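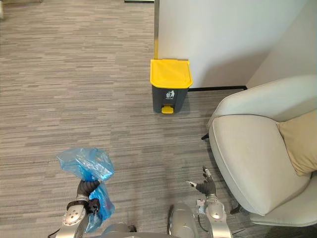
*By the Demenus member desk | Updated February 27, 2019*

# Demenus and Lelden are joining up: your questions

We've had a flood of mail since the vote, and we love it! Keep it coming. These are the ones that landed most often.

### What exactly was approved?

Demenus, the hardware co-op based in Zarnadton, is buying all the shares of Lelden, the paint and flooring chain. Members voted 1,614 in favour and 473 against, which is a terrific turnout for us.

### Will my Lelden store close?

No closures are part of the deal. Two stores in Zarnadton sit on the same street, and we'd like to turn the smaller one into a tool rental centre (many of you have been asking for one for years, and so have we). The lease there runs until November, so nothing moves before then.

### Do prices go down?

Some will. Buying paint together gets us a better rate from Workneh, our main wholesaler, and 164 everyday items drop on the first day. Timber and fasteners stay where they are. We'd be thrilled to add to the list, but we won't promise it until the new supply contract is signed.

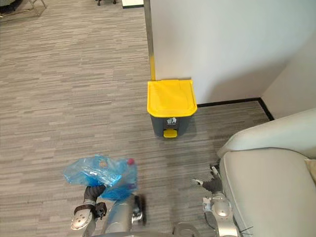 The full list is posted at every service counter, and staff can print you a copy.

### I have a Lelden gift card. Is it still good?

Yes, at both chains, for the full balance and with no expiry date. Same goes for store credit.

### What about my Demenus dividend?

It's paid as usual, by cheque or straight to your account. The purchase comes out of reserves and a bank loan, so this year's dividend isn't touched. Next year's depends on how we trade, as it always has.

### Can Lelden customers become members?

Please do! A share costs the same as it does now, and we've set aside some 200 welcome packs for the first people through the door. You get a vote at the next annual meeting no matter when you sign up.

### Does the competition regulator have a say?

The deal is under the size that needs formal clearance. We sent our paperwork in anyway and will post any reply on this page.
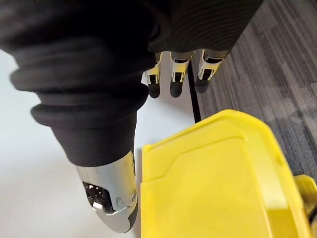
*Metal thumb tip and black sleeve, with the yellow bin lid alongside.*

### Who do I ask if my question isn't listed?

Drop into any store or write to the member desk. We answer everything, usually within two working days, and new questions get added to this page as they come in.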